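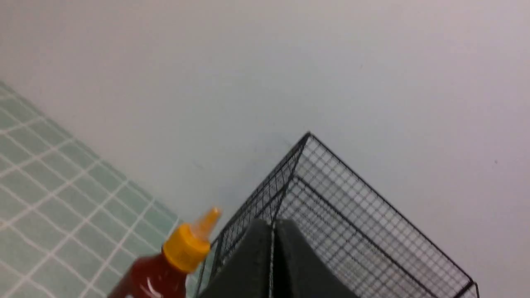

Millimier M2 Bench Arm — Kitchen and Condiment Station Kit

Product overview
Compatible with: Zurnex controller, Riis wrist mount
Sold by: Zivness Automation Supply
Availability: built to order, usual wait 13 weeks

The Millimier M2 is a light-duty bench arm with a two-finger gripper. This kit sets it up for one narrow group of jobs: picking up bottles, jars and small containers and putting them into or taking them out of an open wire basket or rack. Café operators, canteens and test kitchens are the main buyers. We also get a lot of questions from people who want one at home, so those are dealt with further down.

Can it do the chore yet?
Partly. On a bench that has been laid out for it, with containers it has been taught, the arm will restock a condiment basket at a pace most people would find slow. A person does the same basket in well under a minute. The M2 takes closer to four, longer if it has to back off and try again. It does not get bored, and it can be left to run after closing, but please do not buy it expecting to save time during a lunch rush.

Squeeze bottles are the fussiest item in the range. The body gives when it is gripped and the nozzle sticks out well past the cap, so a bottle lying on an angle near the basket can foul the rim on the way in. A red bottle with a yellow cap and a long orange nozzle is a good example of the shape. We recommend teaching the grip on the shoulder of the bottle, not the cap, and allowing extra height over the rim.

Wire mesh is the other sticking point. Fine black mesh on a white bench is easy for a person to read and much harder for a vision system, which may look straight through the wall to whatever is behind it. The Zurnex controller lets you mark the basket as a solid block so the fingers stay clear of it. Do this during set-up. Skipping it is the most common cause of bent wires and support calls.

Reaching for a container that stands inside or behind a rack is harder again. The arm has to work out which side of the wires the thing is on before it commits. A strongly coloured cap helps a great deal. On a pale green checked surface, a teal-green cap is still easy enough to pick out at slow speed, though the wires crossing in front of it break up the outline. When the wrist moves quickly the wrist view smears, and thin wires are the first thing to go. Run approach moves at the slow setting and let the arm settle before it closes.
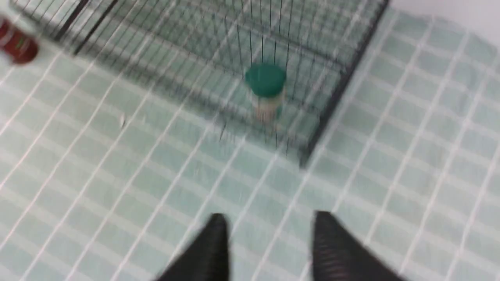
Specifications
Gripper: two fingers, parallel close
Finger covers: dark padded or ribbed, sold separately
Recommended load: 400 g
Largest container width: 60 mm
Camera: wrist mounted, colour
Power: 240 V mains adaptor supplied
Mounting: bench clamp or four-bolt plate

What is in the kit
M2 arm with gripper
Riis wrist mount and camera cable
Zurnex controller with the condiment station software
Bench clamp
Emergency stop button on a two metre lead
Printed set-up guide

Baskets, racks and containers are not included. Use your own, as the arm needs to be taught with the ones you plan to keep.

Set-up and teaching
Allow an afternoon. Clamp the arm, lay out the bench, then guide the arm by hand through each pick. Most sites need roughly a dozen good demonstrations per container. Keep the lighting the same as it will be in normal use. Glossy bottles throw a bright highlight that shifts when a lamp is moved, and we have seen a well-taught pick fall apart after someone swapped a globe.

If you change basket, teach again. If you change sauce brand, teach again.

Home use
Sille Bergmann from our applications desk has handled most of the home enquiries since May. Her advice is to wait, unless you enjoy tinkering. The M2 will not open a cupboard, wipe up a spill or tell a full bottle from an empty one. It has no way of moving between rooms. It also needs its own stretch of bench, clear of kids and pets, with the stop button in reach.

Care
Wipe finger covers with a damp cloth. Do not put them in a dishwasher. Replace them when the surface goes shiny or starts to lift at the tips. Check the bench clamp weekly.

Warranty and returns
12-month warranty on the arm and controller. Finger covers are a wear item and are not covered. Unused kits may be returned within 30 days in original packaging — freight is at the buyer's cost.

Page last updated Tuesday, November 29, 2022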